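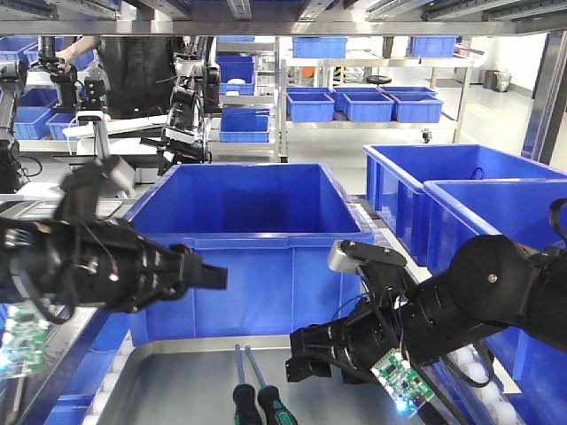 Two black arms over the blue storage bins.

Hello again from the scorer's bench! I promised a proper write-up of the softball this month, so make yourself a tea, because I've got a full page to fill and I fully intend to fill it.

First, the big one. We beat Zirnstead. At their place, on that horrible sloping outfield, under a sky that looked like it might go at any second. The score was 6-4 and I have the scorebook next to me as I type, with a thumbprint of mustard right over the fourth inning, so forgive me if any of the detail there is a bit creative.

We started badly. Two walks, a dropped fly ball in left and a throw to third that ended up in the hedge, and we were 4-0 down before half the team had taken their jackets off. I've kept score for this club for 14 seasons and I know the sound our bench makes when it has given up on a game. I was hearing it. People were talking about chips.

Then our pitcher settled. I don't know what was said in the huddle (I wasn't invited, I was sharpening my pencil) but she came out for the second inning and started putting everything low and on the outside edge, and Zirnstead kept rolling it straight to our shortstop. Ground ball, out. Ground ball, out. They didn't get another runner past second all evening, and I had to keep checking that I was filling in the right side of the page.

We got two back in the third with a double down the line that the umpire took a very long look at before pointing fair. Their bench had views about this. From where I sat it was fair by the width of a shoe, but I sit on our side, so you can weigh that up for yourselves. Then came the fifth, with bases loaded and one out, and our catcher, who had struck out both times up and was in a thoroughly bad mood about it, hit the first pitch over the right fielder's head. It rolled all the way down the slope. Three runs in, catcher standing on third with her helmet on sideways, and me on my feet with the scorebook on the grass. We added another on a sacrifice fly and that made it six.

The last inning took years off me. They had the tying runs on base with two out, and then a little pop-up went nearly straight up behind the plate and hung there for what felt like most of June. She caught it. Sideways helmet and all!

That puts us second in the table behind Troston, who haven't lost yet and are quite smug about it. They come to us next month, first pitch at 6 o'clock, and I'd love to see the bank behind first base properly full. Bring a chair, the bench seats are still splintery. Bring something to put under the chair too if it has been raining, as that corner gets very soft and I've watched more than one person go slowly backwards with a full plate.

The seconds had a quieter time of it. They lost 14-2 to Shakya, and there's no way of writing that up that makes it sound closer. I will say that the two runs were lovely ones, both from a triple by one of our newest players, who only picked up a bat in the spring and ran the bases as if something was chasing her. She also made a sliding stop at second that had the Shakya bench clapping. They're a friendly lot over there and they do an excellent bacon roll, so if you fancy an away trip next season, that's the one I'd choose.

A few bits and pieces while I've got you. The new bats have come. We went for the Halo in the end after a long and slightly silly argument about grip tape, and they're in the long bag in the equipment shed. Please don't use them in the cages with the old yellow dimpled balls, and please put them back in the bag. I found one leaning against the water butt last week and I was quite short with it.

Training stays at the same time, but we'll be on the lower pitch while the infield at the top gets a rest and some new dirt. The lower pitch has no backstop, so whoever is catching will be doing a fair bit of walking. Juniors carry on as normal by the pavilion, and they could do with another pair of hands for the throwing drills. You don't need to be any good. You need to be able to stand still and hold a glove up, and most of us can manage that much.

If you ordered a club shirt, they've arrived and the sizes are coming up small. Mine fits like a sausage skin. There are a couple of larger ones spare, so come and find me and we can do a swap before they all go. The socks haven't turned up yet and I've stopped guessing when they will.

And I'm after a second scorer, as I mentioned last time and will no doubt mention next time. It's a lovely way to watch a game, you get the best seat and nobody asks you to run. I'll sit with you for the first few and show you how I mark things up (my backwards K has been described as a fishhook, but you'll get used to it). A good rubber is the only thing you'll need to bring.

Right, I'm off to try and get the mustard out of the fourth inning. See you on the bank for the Troston game.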